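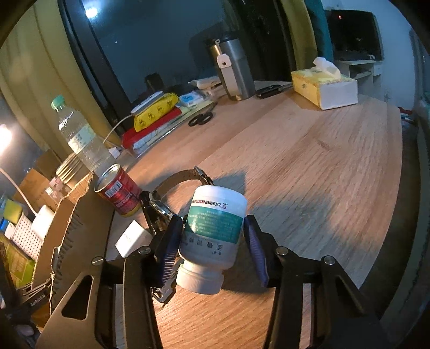

3 min read

Tyra Ljungberg used to pack returns at Rondidcombe. She still comes in for the same hours, but most of what she does now is pick things up with a hand-held gripper and put them down again so that a robot arm can learn to do it.

The job is called demonstrator. It pays the same as packing. A demonstrator holds the gripper by its handle, takes hold of a bottle or a set of keys, moves it, and lets go. A camera on the tool records each try. The target is 100 tries a day. On the day I visited, the count on the whiteboard for one bottle task stood at 991, and the group wanted 1000 before changing objects.

"The first week my wrist hurt," Ljungberg says. "I was squeezing too hard. With your hand you feel when you have it. With this you have to look."

Management at Rondidcombe announced the change in May. The plan is for arms built by Folberg to take over the sorting of small mixed goods, the part of the work with the most turnover. Of the 88 people on the packing floor, nine moved to demonstration. The rest were told their jobs were safe through the end of the year, and several have asked what happens after that. They haven't been given an answer in writing.

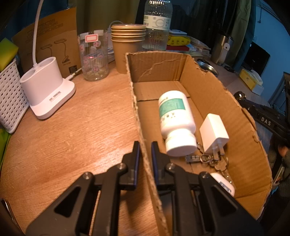 Boxes are a problem of their own. Cardboard bends, and a grip that holds a bottle well can crush a thin wall. Ljungberg repeats those tries more often than any others. She throws out the ones where she hesitated, and her supervisor, Öberg, lets her decide which ones count.

Öberg ran the packing line for six years. He says the new work is quieter and harder to schedule, as people get tired in a different way. He cut the sessions to forty minutes after two demonstrators complained of sore thumbs.

The software that turns the recordings into robot movement is called Rernari. Ljungberg has seen it run twice. She recognized the way it came in low from the left, a habit of hers. She has asked whether demonstrators will be paid if their recordings are used at other sites. The company says it is looking into it.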